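Towel drive is back at Tiltwood

I stopped by the Tiltwood linen swap on 4th January, and wow, people really did clear out their closets over the holidays! Last July we took in 153 pieces the whole month. This time the goal is 200, all going to the family shelter in Ellstead, and I think we'll get there. Sorting is the slow part (I folded gray towels until my thumbs hurt).

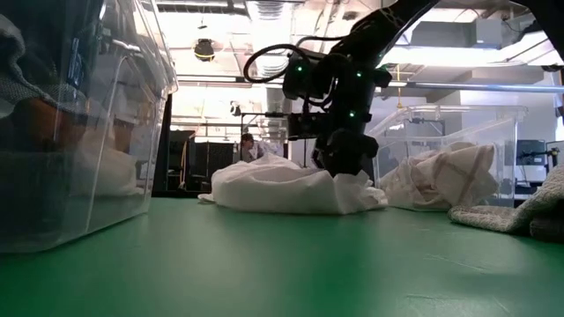 Rawiri Donnelly would like everyone to wash things before bringing them in, and to please leave the fitted sheets at home. Fair enough, I can't fold those either. Clean cloths and towels of any size are welcome, and drop-off stays open for 2 more weeks.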